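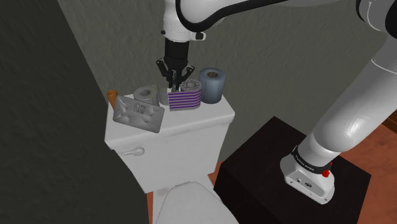 Ticket 700: Bathroom restock, arm stops above the striped roll

Status: open
Opened by: Josiane Leclerc, Hornley site
Project: Ulis household chores
Updated: February 27, 2024

Problem

The task is to pick the striped roll off the toilet tank lid in simulation. The arm comes down over the tank, opens the gripper, gets just above the roll and holds there until the run times out. No error is logged. Out of 23 runs, 7 ended this way. The rest closed on the roll and lifted it.

What I checked

Gripper open and close from the console works at the same pose. Joint limits are fine. The planner returns a path for the last move down, then drops it at the collision check. The check names the tray as the obstacle. The tray is leaning on the tank lid with the other items, and its collision shape is a plain box, a lot bigger than the tray itself.

Tried

Shrunk the box by hand. Arm went down and closed. Lift was OK.
Took the tray out of the scene. Same result, no stops.
Put the tray back with the original box and turned the wrist 90 degrees. Planner found a path, but a finger clipped the big gray-blue roll on the way and pushed it.

Reply from Hamel

Please don't remove the tray. A real tank lid has stuff on it, and the Pesthorpe people want to know if this chore can be done in a bathroom as people leave it. Use a proper mesh for the tray and rerun with all the items in.

Reply from Josiane

Agreed. Mesh is in and the first 2 runs passed. I would still not tell Pesthorpe that the arm can restock a bathroom. It can pick up one roll when the shapes are right and the lid isn't rearranged. Putting the roll on a holder hasn't been tested, and neither has a lid it hasn't been set up for.

Next

Rerun the full set with the new mesh. Keep the ticket open until the numbers are in. Holder placement gets its own ticket.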